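Bumau Adult Literacy Outreach
Progress report to the Wijaya Fund, second period, through June

1. Enrollment and attendance

Enrollment stood at 165 learners at the end of the period, against a target of 150 in the grant agreement. Attendance is recorded per session and entered the same evening. Forty learners left before completing a level. Exit forms give change of work shift as the most frequent cause, followed by relocation. Learners who left after a shift change have been offered the 7 p.m. group, which opened in May and still has places.
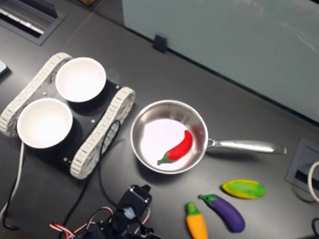

The intake test was shortened from four parts to three. The dictation section was dropped at the lower levels, where scores clustered near zero and gave no useful basis for placement. Placement is now decided on word reading, form filling and a short interview. Tutors may move a learner up or down one level within the first two weeks without a retest.

2. Materials

The Clendinent reader series was adopted for Levels 1 and 2. A total of 876 copies were printed and 803 have been issued. The remainder is held for the fall intake. Two errors in the Level 2 answer key (units 6 and 9) were corrected with a slip. The Level 3 reader is in draft. Its vocabulary list is longer than planned and will be cut before typesetting. Permission is pending for two of the reading passages, and substitutes have been selected.

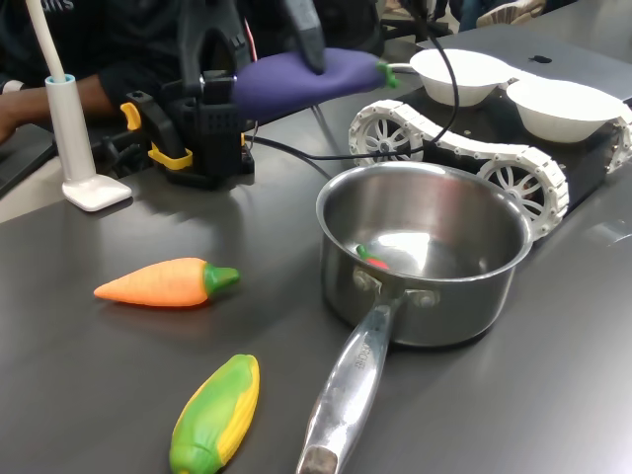

Viorica Jurić wrote in her tutor return that the Level 2 units move too quickly from single sentences to full paragraphs, and that her group needed an extra session on each of units 4 and 5. Two other returns make the same point. A bridging unit of six pages will be added at the next printing, within the existing print budget.

3. Records

Attendance and level data were moved from spreadsheets to Zivard. Duplicate entries were merged by hand. Historical data from the first period has been imported except for exit forms, which remain on paper. 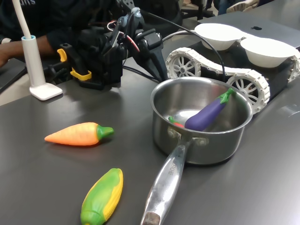
4. Work planned for the next period

Complete the Level 3 reader and test it with one group.
Add the bridging unit to Level 2.
Enter the paper exit forms.
Submit the revised tutor hours budget with the next claim.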